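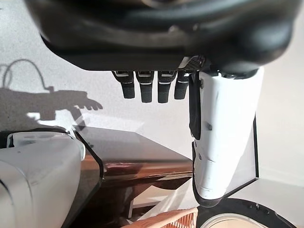

6/16/18

Laundry, again

I said in December that I would write something about how we do the washing, and then I didn't. Zixuan asked me about it again this week, so I've given up part of a Saturday to it.

When we moved into the flat on Oltberg Road the laundry corner was the thing I liked least. The dryer is stacked over the washing machine, both grey, in a white built-in surround, and there is no worktop over the washer. In our old place the machine was under the kitchen counter and I used the counter for everything. For the first few weeks after the move I put clothes on the floor, picked them up again, and put them on the bed, where they stayed until somebody wanted to go to sleep.

I looked at buying a laundry trolley. Fuentealba had one I liked, on wheels with a shelf underneath, but it was too wide to leave room for the washer door, which swings out to the left and needs to open fully or you bang your wrist on it. I measured it twice and then gave up on the idea. The other one I considered was from Aneck and had a canvas bag on a folding frame. My sister has it and it tips over if you load one side first.

What we ended up with was a stool. It's bent wood, reddish brown and shiny, and it had been in the hall with post on it. I carried it through one evening because I wanted something to stand a basket on while I emptied the drum, and it has been there ever since. The post now goes on the windowsill.

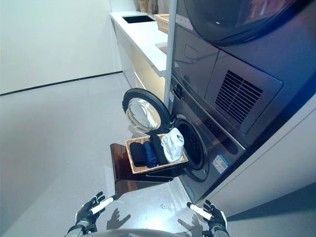

The basket came from the shelf in the bedroom, where it was full of scarves. It's wicker with low sides, and I think the low sides are why it works. I had a deep plastic one before and whatever was at the bottom stayed at the bottom. I paid 20 for the wicker one at the Grulora closing sale and thought that was a lot for a basket at the time.

I fold things small and stand them on edge, in a row, so I can see each one from the top. I learned this from Duangjai Chareonsuk, who I shared a house with years ago and who packed her suitcases the same way. A T-shirt goes in half lengthways, sleeves in, then in half again and rolled over once. Dark things stand up well. Anything thick or fluffy doesn't, and I put those at the end of the row where they can lean on something. I've tried rolling everything tightly instead and it does save space, but the creases are worse and I'm not ironing T-shirts.

A small basket also keeps the job small. If the row is full, I take it to the bedroom and put it away before I fold any more. I used to save up all the folding for Sunday night and it took most of a film. Now I do a bit when the machine finishes, and I'm usually done before the kettle has boiled.

A few other things, in case they're of use to anyone with the same sort of arrangement.

I leave the washer door open between loads. Ours has a rubber seal that starts to smell if it's kept shut, and wiping it with an old flannel once a week has made more difference than any of the cleaning tablets did.

The dryer is high for me. I can reach the door but not the back of the drum, and I lost a sock in there for 13 days. Zixuan Cai, who is taller, gets the last bits out.

I gave up sorting into lots of piles. We have 2 now, dark and light, and towels go in with whichever is smaller that day. Nothing has gone pink so far.

I wash nearly everything at 30, and I've turned the spin down to 1000 for the shirts. They come out a bit wetter but they hang better.

I still haven't found a good place for the powder. It's under the kitchen sink at the moment, so I have to walk through with the scoop, and there is usually some on the hall floor by the end of the week. I've been thinking about a narrow shelf on the wall, if the landlord agrees to the holes. I've emailed him and will say what he answers.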